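Gripper finger slips or drops cube when placing into a deep basket

Posted in: Small arms and grippers

lustcombe_bench

We have a small tabletop arm with a two-finger gripper that we use for pick and place. The fingers are the curved kind. The job is simple: pick up colored cubes from the table and put them in a wicker basket, then take them out again and put them back. It ran fine through most of September. Then I swapped in a basket with higher sides and now I get two problems.

First, on the way down one finger catches the rim maybe one time in five, and the arm faults out on a force limit. Second, when it opens at the bottom the cube sometimes rides back up with one finger and gets dropped outside on the way out.

I have re-taught the basket position twice. The table has a cloth on it, not clamped. Gripper stroke is set to fully open on release. Total cycles on these finger pads is 900, never replaced. Should I be looking at the pads or the program?

Trostavley

Program first, then pads.

Fully open on release is fine over a flat table but it is wrong inside a container. The fingers swing out past the cube and push on the walls. With a woven basket they can also hook the weave. Set a second release width just for the basket, only a little wider than the cube, wait a moment, and then go straight up. Open the rest of the way after you are clear of the rim.

For the rim fault, check your approach point. If you taught it at the old basket height, the arm is still moving sideways when the fingertips get to the new rim. Raise the approach by the difference in height plus some margin and make the last move a straight vertical one. Turn the wrist so the fingers open along the long side of the basket.

Then check for the cube sticking. Wipe the pads with alcohol and let them dry. If they look shiny or have a groove in them, change them. 900 cycles isn't a lot for most pads, but ours at Idthorpe picked up lint from a cloth and started to hang on to parts well before that. 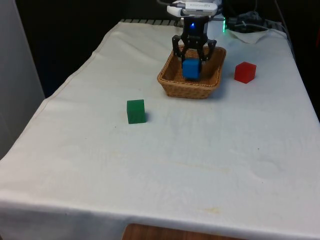
Blue cube held low in the basket, with the red and green ones on the cloth.

At this depth, jog by hand and look at the gap between each finger and the wall. If it is uneven, fix the X or Y position before you touch anything else. Do it again with the fingers at the release width. Save that position under a new name so you can go back to the old one.

Also pull the cloth tight and tape or clamp it. Every wrinkle changes the pick height a little, and if the cloth creeps, the basket goes with it. I put four small tape marks at the basket corners and check them at the start of each shift.

Madigan26

had the same thing, it was the basket moving. put something grippy under it and it was fine

lustcombe_bench

Thanks both. The approach point was still the old one, so that explains the rim. I raised it and added the smaller release width, and it has done 356 cycles with no fault. Two cubes still came back up with the finger, so I have new pads on order. Cloth is taped down now.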